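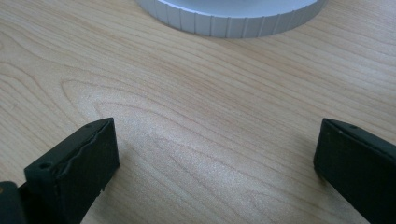

Siiri Grigaitė
Founder and buyer, Tejada Home

About Us

I never meant to open a shop. I meant to find a rug. My husband and I had moved into a long, narrow apartment with a hallway that swallowed every bit of light, and I spent most of a winter looking for a runner that wouldn't make it feel like a tunnel. I finally bought one from a weaver named Ülle Sproģis, who talked me out of the gray I had my heart set on and into a soft mustard stripe (she was right, and she still reminds me). Friends came over and asked about it, then their friends did, and by September I was taking orders at the kitchen counter.

Tejada grew from there. We sell rugs, throws, cushion covers and curtains for people who live in ordinary rooms with ordinary budgets, radiators in awkward spots and a dog who has opinions. We carry more than 400 pieces these days, and I have lived with a good many of them at home before they went on the shelf, which my family has put up with very kindly!

Wael Ouali joined us as our color person. Send him a snapshot of your room and he'll write back with two or three ideas, usually at greater length than you expected, and he won't mind a bit if you end up buying a lampshade somewhere else. Siiri Luik (yes, two Siiris, we answer to anything) runs the workroom, where curtains are cut, lined and hemmed to your measurements. If you're nervous about measuring, call her first. She would much rather spend ten minutes on the phone than see you stuck with drapes that stop short of the sill.

Our showroom is open most mornings, and the kettle is usually on. Bring your paint chips, your old cushion, your patient spouse. Swatches are free to take home for as long as you need them, though we do love it when the big linen book comes back.

Contact | Tejada Home | © 2018 | Back to top

Comments

Arūnas Uibo
Wael helped us with a north-facing den and we finally use the room. Do you still hem curtains bought elsewhere?

Siiri Luik
We do, Arūnas! Wash them first if they're cotton, then bring them in.

Marnie
Still have the linen book. Sorry. Coming by this week.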